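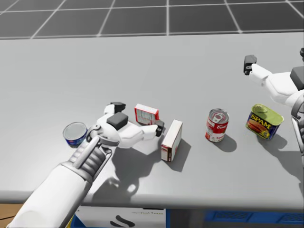
Short can, silver lid, blue label, at the left end of the row.

Workshop notebook – seam and lid tests, July

Started 7.40 am. Lucimara had the retort logs from the Grellard trial on the bench already, so we went straight to the cans and left the paperwork for after lunch.

Question for this round is still the same one. Do the short two-piece cans from Bomari hold their seam as well as the Dela Peña ones after a full cook and a month on the shelf? Last entry I wrote that they did. I had only looked at the outside then, and Janelle was right to pull me up on it.

Batch is 124 cans, all short format, packed in brine. We pulled 12 for teardown and put the rest back on the rack by the cool room door. Cut each one at two points around the rim with the seam saw and read the overlap on the projector. Blade was dull to begin with and left a burr on the first couple of sections, which made the cover hook look longer than it is. Changed the blade, recut those cans on the other side and threw out the first readings.

Results so far:
Body hook consistent right through.
Cover hook a touch short on one can, still inside our limit.
No wrinkling worth grading.
Compound even, good colour, no squeeze-out.

The can with the short cover hook came off head 3 of the seamer. Could be nothing. Lucimara checked the maintenance sheet and the second-operation roll on that head was last set in autumn, before the move. I would like to see it reset before we run more, and I have left a note on the machine saying so.

Vacuum readings done before cutting, with the Lustari gauge. It reads lower than the old dial gauge on the same can, and I don't know yet which one to believe. For now write down which gauge was used next to every number. Some of the older pages don't say, and I can't do anything with those.

Lid enamel: soaked offcuts in the copper sulphate solution and wiped them down. No pitting at the score line. One faint grey mark near the centre panel of a single lid. Janelle thinks it is handling wear from the stacker and I agree, but kept the piece in a labelled bag in drawer 46.

Weights. Gross on the first can out of the box was 524 g, which had me puzzled until I realised the tray was still on the scale. Tare it, please. Repeated the lot properly and the sheet is in the folder.

Afternoon – labels. The paper ones lift at the overlap after a night in the cool room. Same glue as before, so I suspect condensation when they come back out to the bench. Wiped half of them dry before labelling and left the other half as they were. Check both tomorrow, before the door has been opened too often.

To do:
Reset head 3 roll, cut more from that head only.
Compare both gauges on the same cans, same morning.
Order saw blades. We are on the last one.
Ask Grellard for the cook temperature at the bottom of the basket as well as the top.

Janelle Policarpio has the projector booked tomorrow morning, so cutting will wait until she has finished.

3 comments · 12 shares

Recent entries
Dial gauge calibration, second attempt
Brine strength and headspace
Where the seam saw lives now
Notes from Lucimara Trindade on the retort logs

This site uses cookies to remember your settings. Accept | Manage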